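A Visit to the Drudell Block Works
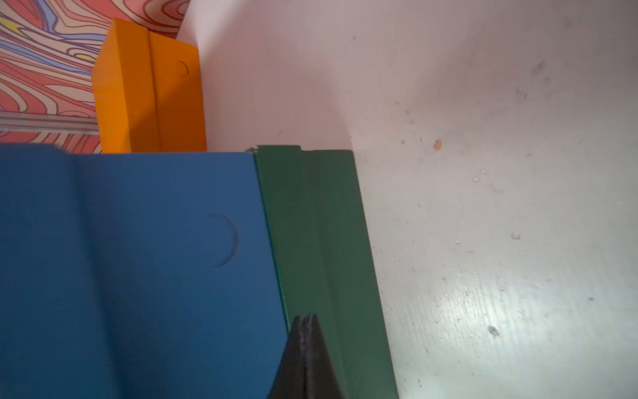 I had wanted to see Drudell for a long time, mostly because my father sold their paving and garden blocks out of his yard when I was growing up. The works holds an open morning every May. You write to the office in advance, they send you a slip with a time on it, and you are asked to wear closed shoes. My slip said 9:30.

Drudell is in Kilach, at the bottom of the valley, where the old rail spur ends. The bus from town takes 40 minutes and drops you at the bridge. From there it is a short walk along the river, past a row of brick cottages that the company built for its workers and later sold off. There is a sign for the works, but it faces the other way, so I went by the gate and had to turn around.

Our guide was Geetha Chettiar, who runs the mixing side of the plant. She started there in the office and moved to the floor after two years. She gave us hard hats and ear plugs and told us to stay inside the yellow lines.

The first stop was the raw material yard. Sand and crushed stone come in by truck from a quarry called Mihăilă, farther up the valley, and are kept under open sheds so that the rain does not change the mix too much. Moisture is the main thing they worry about. A load of wet sand throws off the water for the whole batch, and the blocks slump when they leave the mold. A worker takes a sample from every load and dries it on a hot plate to see how much weight it loses.

The mixer is on the upper level, up a steel staircase. Color goes in here too, as a powder. Most of what they sell is gray or a brownish red, but garden centers order other colors in small runs. Changing from a dark color to a light one means washing out the mixer, and that takes most of a shift, so the schedule goes from light to dark over the week and the big wash is done at the end. One man in our group asked if the color fades. Ms. Chettiar said it does a little in the first summer and then settles down, and that people often mistake the white bloom of salts on new blocks for fading.

Downstairs is the press. It was louder than I expected even with the ear plugs. The mix drops into a steel mold, a plate comes down, the whole table shakes for a few seconds, and the blocks come out on a board. The press makes 690 boards on a normal day. The molds wear out faster than anything else in the building, and there is a rack of old ones along the wall, each with a paper tag giving the product and the date it was retired. I found one for the edging block my father used to sell. They stopped making it when the orders dried up.

After the press the boards go into the curing rooms, which are long, low and very humid. We were let into an empty one. It smelled like a cellar. The blocks stay in for a day and are then stacked outside for at least another week before they can be shipped.

The testing room was my favorite part. Tharun Gounder, the technician, crushed a block for us in a hydraulic press behind a plastic screen. He takes 6 blocks from each batch, measures them, weighs them and breaks half of them. The other half go in a water tank and then a freezer, over and over. He had a notebook of results going back to before he was hired, in three or four different hands, although everything is now entered in a system called Evow as well. He still fills in the notebook first.

Coffee was served in the canteen, with rolls and a very good plum cake. Over 400 people worked at the plant at one time, according to a framed photograph by the door. The canteen was built for that number and feels large now.

There is a small shop by the gate where seconds are sold cheaply. Chipped corners and uneven color are the usual faults. You have to carry them yourself, and I had come by bus, so I bought two and regretted it by the bridge.

Some practical notes. The tour takes two hours and is free. Children under 10 are not admitted. There are a lot of stairs and no elevator. Parking is on the gravel lot across from the gate, and the last bus before lunch leaves the bridge at 12:05.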